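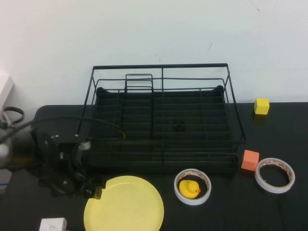
I've had the Vanano gripper kit on my arm since February and I still look forward to switching it on, so I thought a proper write-up was overdue. It cost me £788 from Ansah, with the wrist camera another £162 on top. You get the gripper, the brackets, the cables and a licence for Plutus, the software that runs it all. I do dishes with mine, or at least I'm teaching it to. The yellow plate lying in front of the black wire rack is my main test piece, and the duck sitting in the roll of tape is there to tempt it into picking up the wrong thing. Foam cubes are dead easy for it. Plates are the real fun — you have to come in at the rim at just the right angle, then find a slot between the rods, and when it goes in cleanly I still cheer out loud (my family have stopped coming to look). Happy to answer anything!

soldersmoke
Posts: 827

Nice setup. How are you finding the cable? That loop going over the gripper and across to the rack would worry me. I had a Vastar one before and snagged the lead on everything.

gantry_gran

Same question as above, really. Also, is Plutus any easier to learn now? I gave up on the trial last winter. The menus were a maze and it lost my saved positions twice.

toastrackjim

I'll be the grump. £788 for two fingers and some brackets is a lot of money. The Vastar is far cheaper, the fingers are easy to swap, and if all you want is to move cubes and plates you won't notice the difference. I'd put the money towards a better arm.

soldersmoke

Not sure I agree, Jim. My Vastar was fine on cubes and hopeless on anything thin. It would close on a saucer and the saucer would just turn in its grip. It may have been the pads, I never tried the newer ones.

toastrackjim

It was the pads. The new ones are much better.

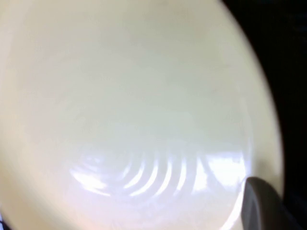

~ kettlebotics ~

Sorry for the slow reply, everyone, lots to get through!

Cable: yes, fair point. I need to clip it higher up the arm. The clips in the box are a bit feeble, and that's my one real moan about the hardware.

Plutus: much better than it was. Saved positions stay saved, and you can name them now. The menus are still a maze, sorry gantry_gran. When I got stuck, Vanano support wrote back within 48 hours with a settings file that I could load straight in, so full marks for that.

Wrist camera: I love it, but you should know about glare. Up close, anything pale and shiny fills most of the view, and you get bright curved stripes of light across it like the ones here. The tip of the finger at the bottom right is what I go by. If I can see it right against the edge of the thing, I know where I am. I'd try a blind or a softer lamp before you start fiddling with the exposure.

Jim, I've not used the newer Vastar pads, so you may well be right about saucers. For me it's the slow close that makes the Vanano worth having. You can set it to creep shut, and it's lovely to watch.

gantry_gran

Thank you, that's really useful. Named positions might be enough to get me back. Does the trial still include the camera view?

kettlebotics

It does, but only the live picture. You can't record until you put the licence key in.

toastrackjim

Slow close is just a speed setting, you can do that on the Vastar too. It's under the advanced tab. I'll give you the camera though, mine is a webcam on a bracket and it wobbles.

soldersmoke

Wait, there's an advanced tab?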